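Gadavdale Community Board > Food & Kitchen > Sourdough starter smells like nail polish, toss it?

pradden_pete
Started this thing on 2025-01-24 with plain rye flour and tap water. First week was great, doubled every day. Now it just sits there with gray liquid on top and it smells like nail polish remover. Kitchen is cold, maybe 60 at night. Do I toss it or keep going? Baking for my sister's birthday so kind of in a rush.
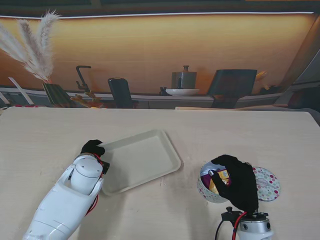
1 min read

hungry not dead
Don't toss. The gray stuff is hooch, pour it off or stir it in. Feed it twice a day for a few days, equal weights flour and water. Smell goes away once it gets enough to eat.

Dong-hyun Cheon
Agree it's hungry but I would not do equal weights. That's why it's starving! One part starter, three parts flour, three parts water. Keep a spoonful, dump the rest. People are so scared of throwing any out

hungry not dead
3x on a weak starter in a cold kitchen is asking for trouble imo. You thin it out before it has any strength. Get it going first THEN go bigger

kurkemitz_baker
Both of you are skipping the cold. 60 is slow. Put it on top of the fridge or in the oven with just the light on. Tape a note on the oven door. Ask me how I know

pradden_pete
ok moved it to the oven, light on. Fed it equal weights for now, sorry Dong-hyun. Using the same bag of rye from the Ko market, 14 bucks which hurt a little
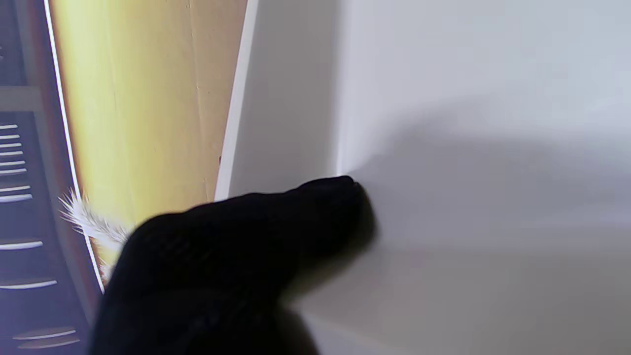 Is it still safe to bake with if it smells like that?
As long as there's no mold and no pink or orange streaks, the sharp smell is just a hungry starter and you can feed it and bake once it rises well again. Pink or orange, throw the whole jar out and scrub it.

Dong-hyun Cheon
And fuzzy anything. Don't scoop around fuzz, that goes in the trash too. My aunt scoops. I don't eat at my aunts

kurkemitz_baker
How thick is it btw? Mine got a lot better when I made it stiffer, more like paste. Runny ones burn thru food faster

pradden_pete
Like pancake batter. Maybe thinner. I don't own a scale, been using a coffee mug for both

hungry not dead
oh. OH. A mug of water weighs way more than a mug of flour. So you've been running it really wet this whole time — that's most of your problem right there. Get a scale, cheap one is fine

Dong-hyun Cheon
My grandmother never had a scale. Go by feel, thick enough that the spoon stands up for a second. Scale is nice, not requird

hungry not dead
Your grandmother also had decades of practice. He has a couple weeks and a birthday
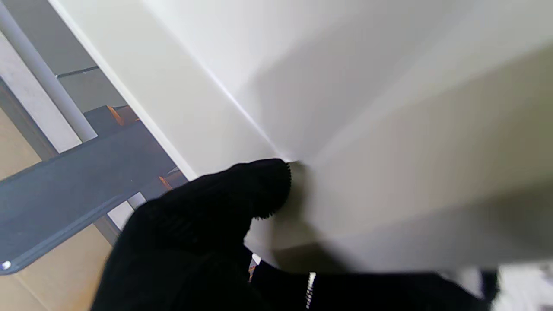
Ha-rang Nam
Going to side with the no-scale people here, sort of. Add flour until it's hard to stir and stop there. Put a rubber band on the jar at the top of the starter so you can see if it rises. If it doubles between feedings two days running, bake. If not, buy a packet of yeast for the birthday and let the starter catch up later. My first loaf with a weak one was a brick, dog wouldn't touch it

pradden_pete
Rubber band is on. Much thicker this time, took some elbow. Few bubbles on the side already, smell is maybe more vinegar than nail polish now?

kurkemitz_baker
Vinegar is better. Keep going, same times every day if you can

Dong-hyun Cheon
still say 1:3:3

pradden_pete
will try it next week if this stalls. Picking up yeast tomorrow just in case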